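工坊笔记 2019年11月
胶水受潮问题，第二轮
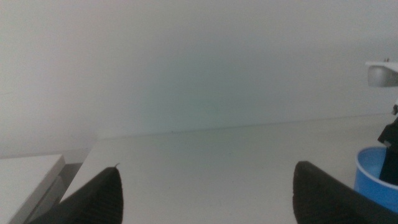 先说结论：Selline 那套“开封后照样能用一整季”的说法，我还是不信。第二轮做完了，数字比上个月好看，可我觉得好看得没什么道理。

起因再记一遍，免得以后翻回来看不懂。10月那批书脊布面翘边，大家第一反应是天气，第二反应是布。我当时就怀疑胶。PVA 那桶开封后一直放在水槽边上，盖子从来没拧紧过，桶口一圈结了硬皮，谁舀胶都顺手把皮碾碎搅回去。这样的胶刷出来有颗粒，布面怎么可能服帖。可供货那边的技术单上写得很肯定，说少量结皮不影响粘接。“少量”是多少，没写。

这轮的做法：同一卷布，同一块灰板，裁成同样宽的条。一组用新开的胶，一组用水槽边那桶，过一遍滤网再用。刷好以后压在两块平板之间过夜，第二天拿弹簧秤从一头揭，读最大值。

新胶 1445 克，旧胶 1316 克。

差是有差，方向也对，但我不打算拿这个去说服谁。每组只做了 2 条，弹簧秤的指针自己就会抖，揭的角度全凭手感，揭快一点读数马上就上去。真要较真，这两个数放在一起只能说明旧胶过滤以后没有坏到不能用。翘边到底是不是胶的事，还是没回答。

还有一处漏洞，是我自己的。10月翘的那些是整本书，书脊有弧度，试条是平的。平着粘得住，弯着未必。做的时候图省事，写到这里才觉得不对。下一轮得用真的书芯，哪怕用废稿订几本薄的。

关于加水。组里一直有人主张加水调稀，说好刷。好刷我承认，可每个人加的都不一样，有人看颜色，有人看刷子提起来拉不拉丝。之前翘边的那批加没加水，加了多少，登记本上一个字也没有。没有记录，后面怎么分析都是猜。从这一轮起，加水要写在桶身的胶带上，写毫升，不许写“一点”。

Thepsuriya 的布样到了，手感比现在用的硬，背面裱的纸也厚。宣传页说“不渗胶”，我拿刷子蘸着没稀释的胶试了一角，正面确实没透。稀释过的还没试，那才是会出问题的情况，所以先不下判断。颜色偏灰，和样册上的不是一回事，样册大概是在很好的灯下面拍的。

Lendlow 的压书机说明书终于找到了，夹在裁刀的保修单里。上面建议的压力用“圈”表示，从接触算起拧两圈。问题是从哪里算接触？书芯蓬松的时候，板子碰到纸和真正吃上力差得很远。照着拧，厚书压得不够，薄书又压出印子。我倾向于不理它，接着用老办法，拧到手上有劲再补一点，不过这也没比说明书科学到哪里去。

网上那个叫 Alex 的排期表格试用了一阵，提醒倒是会发，但它默认胶干就等于可以翻动，到点就催下一道工序。布面书摸着干了，脊沟里常常还是潮的。提醒我关了，表格留着记日期。

待办：
废稿订薄书芯，脊背扒圆，重做揭条
旧胶桶挪离水槽，换盖子
布样补试稀释胶，比例写清楚
登记本加一栏，写加水量和胶的开封日
弹簧秤挂砝码校一次，校之前的读数都只当参考

10月那批里没翘的几本先别发走，再放一阵看看。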